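Session 8 notes: decorating blanks (screen print part)

OK, picking up where we ran out of time. I promised I'd write down the bit about fabric weight, so let me do that first and then get to the ink.

When a supplier like Umex lists a shirt blank by the ounce, that's ounces per square yard, and it's the fabric they're weighing — the whole shirt will come out different, so please stop putting them on the kitchen scale (I love you all, but still). A heavier knit gives you a flatter, more forgiving surface. A thin one shows every wobble of your squeegee!

Setup costs are where people get burned. Say your screens and setup come to 200 dollars. On 75 shirts that's $2.67 a shirt before you've touched any ink. On 4000 shirts it's a nickel. Work that out BEFORE you quote, and write it on the quote. Ginevra Dal Bello's Clendden order from October is in the shared folder if you want to see one laid out properly.

Poly blends: the dye can creep up into white ink when you cure it. Use a low-bleed white, keep the heat as low as the ink label allows, and leave a test shirt overnight before you run the rest.

For next time, bring one printed shirt you've washed at home — inside out, please — and one you haven't. We'll stretch both and look for cracks.
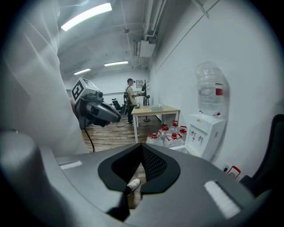 Comments

Marisol Van Dusen
Does the setup math change if I do two colors? I'm guessing the screen charge doubles but the rest of the setup doesn't.

Thomas Cirillo
My low-bleed white still went pink on a red blend after almost a week. Going to try a gray underbase.

Get new class notes by email. Enter your address to subscribe. You can unsubscribe at any time.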